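Can they do chores yet? Notes from a bench

5 February 2026

I last wrote on this question in July, when my answer was no for the kitchen and sometimes for the shop floor. I have since spent more time watching two-arm cells do small jobs, and the answer has moved a little.

My benchmark is dull. A chore is finished when a person doesn't have to go back and fix it. By that standard a dishwasher does a chore. A demo that puts four plates in a rack while an engineer resets the fifth does not.

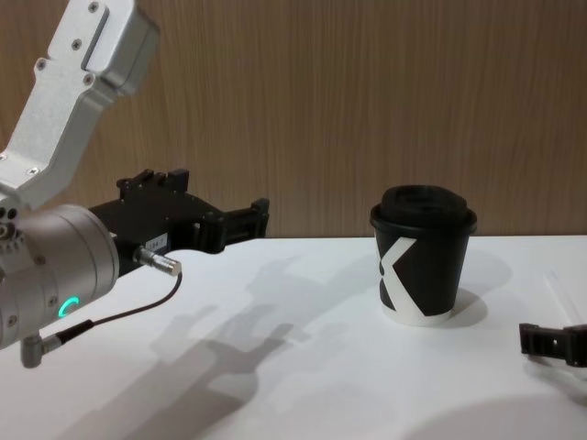

Grip force is the setting I would look at first in any cell meant for a kitchen or a break room. Most parallel grippers were designed for parts that don't mind being squeezed, and a household is full of things that do. A disposable coffee cup with a lid on is a good test piece: it tapers toward the base, the wall gives under pressure, and the lid can pop off if the fingers close too high. A full one is harder again. I set up a pick routine at Prarkeck last year with one fixed force value, and it was fine with empty cups and useless with full ones.

The second problem is handing things over. People pass objects from hand to hand without thinking, and most tidying depends on it. For two arms it means agreeing on where the object is, how it is tilted and who lets go when. My log from the Prarkeck cell has 196 handover attempts in it. The failures were mostly angle errors, with the receiving fingers closing on air or knocking the part around in the first gripper.
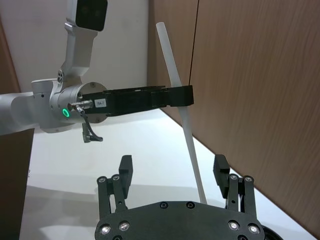
Long thin parts make this worse. A small error at the held end becomes a large one at the far end, and a tube that slips in the pads will rotate before it drops. Slowing down helps. We went to 20 percent speed and lost only 3 parts in the next batch, but at that rate a person clears the bench and makes lunch first.

The planner we used, Lirketus, handles the geometry well enough. What it lacks is any notion that a grasp has gone soft. Raju, the force add-on, is meant to cover that, and I will test it once the bracket arrives from Drisurico. The bracket is machined to order - hence the wait.

So, shop floor: yes, if the parts are known and the cycle time is generous. Kitchen: still no. I would let one of these clear empty cups off a flat table, with a bin in a fixed spot.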